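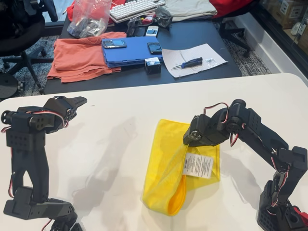
A towel is the wrong place to start, one instructor wrote after teaching from the first printing of this book, and students should be given blocks until the grippers are properly set. The objection is a fair one, and readers who share it may take Chapter 8 before this one. We have kept the order as it was, for reasons given under Section 7.1.

Chapter 7
Choosing a Two-Arm Kit: Cloth Handling as a Test

Terms to know before reading: servo motor, joint, gripper, grasp, regrasp, trial, reset

In Chapter 6 the reader learned to compare kits on paper. Reach, payload, number of joints, and price can all be read from a data sheet, and a buyer who stops there will usually end up with a machine that moves. Whether it can do useful work is a separate matter. This chapter takes one product, the Trikudance two-arm kit sold by Zirudine, and follows it through a single task: picking up, opening, and folding a small yellow cloth.

The kit belongs to the lowest price group discussed in this book. Its arms are driven by servo motors joined by black brackets, and each arm ends in a gripper with two fingers. The cables run along the outside of the arms. This makes them easy to replace, but the student must check before every session that no loop can catch on a joint.

7.1 Why Cloth

A block keeps its shape when it is held. Cloth does not. Once a corner leaves the table, the rest of the cloth hangs, bends, and may hide the very edge the second arm needs to find.
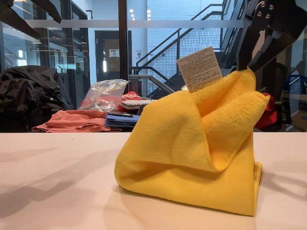 Figure 7.1 Cloth held at a raised corner by one gripper; the fingers of the second gripper are open.

A grasp of this kind puts several parts of a kit to the test at once. The fingers must close on thin material without pushing it away. The wrist must hold its angle while the load shifts. The second arm must then approach without striking the first. A weakness in any of these will show itself early, and a purchaser can learn more from an hour of such work than from the data sheet supplied with the kit.

Sewn-in labels deserve a note. A care label is stiffer than the cloth around it and may spoil a grasp that would otherwise hold. Cut the labels off or leave them on, but treat every cloth in a test the same way.

7.2 Setting Up the Comparison

The Budach procedure, used throughout Part Two, calls for 50 trials with each kit under review. Place the arms on opposite sides of a plain, light work surface. Tools, spare screws, and phones belong on a separate desk. Return both arms to the rest position before each trial, and record the position of the cloth before either arm moves.

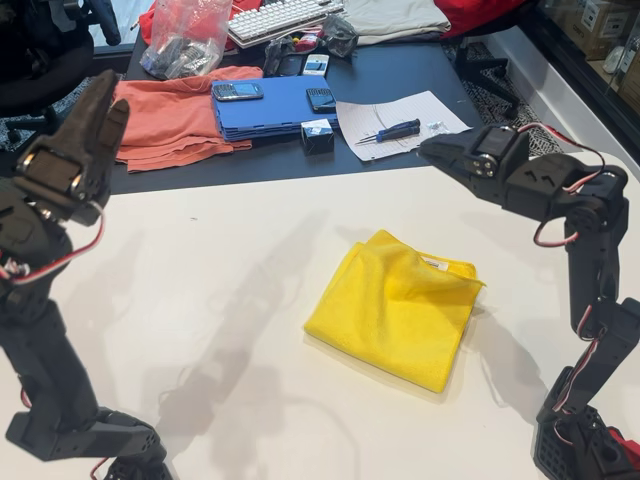

Page last revised: January 28, 2022

A folded cloth and a bunched cloth are different starting conditions and must be entered separately in the record. Students often combine them. The result is a success rate that describes neither, and the comparison between kits is lost.

Lighting should also stay the same from one trial to the next. The arms throw soft shadows across a white surface, and a control program that relies on a camera may mistake the border of a shadow for the border of the cloth.

The most common fault at this stage is an approach that comes down in the wrong place. When the fingers are lowered toward a folded stack, a small error in height decides whether they take the top layer, take several layers, or close on nothing.

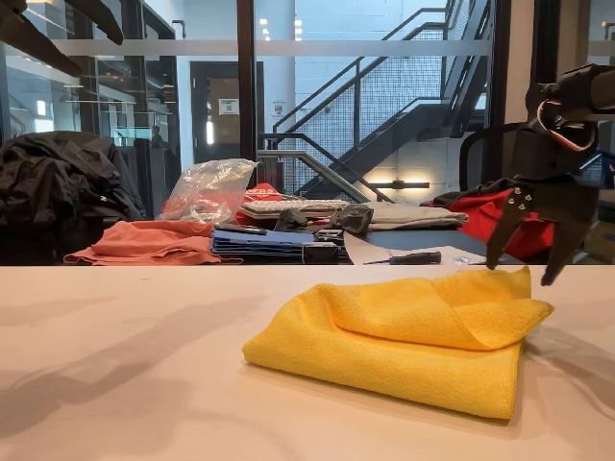

Such errors should be recorded by type as well as by number. A kit that always comes down too high can be corrected in software. A kit that is high on one trial and low on the next may have play in its joints, and no change in the program will remove it. Zirudine offers a joint service for the Trikudance kit, reviewed in Section 7.5 together with the terms of its warranty.

7.3 Before You Begin

Read the safety rules on page 42. Confirm that the power switch can be reached from where you will stand. Copy Table 7.1 into your notebook, leaving room for remarks, and complete the first two columns before the arms are switched on.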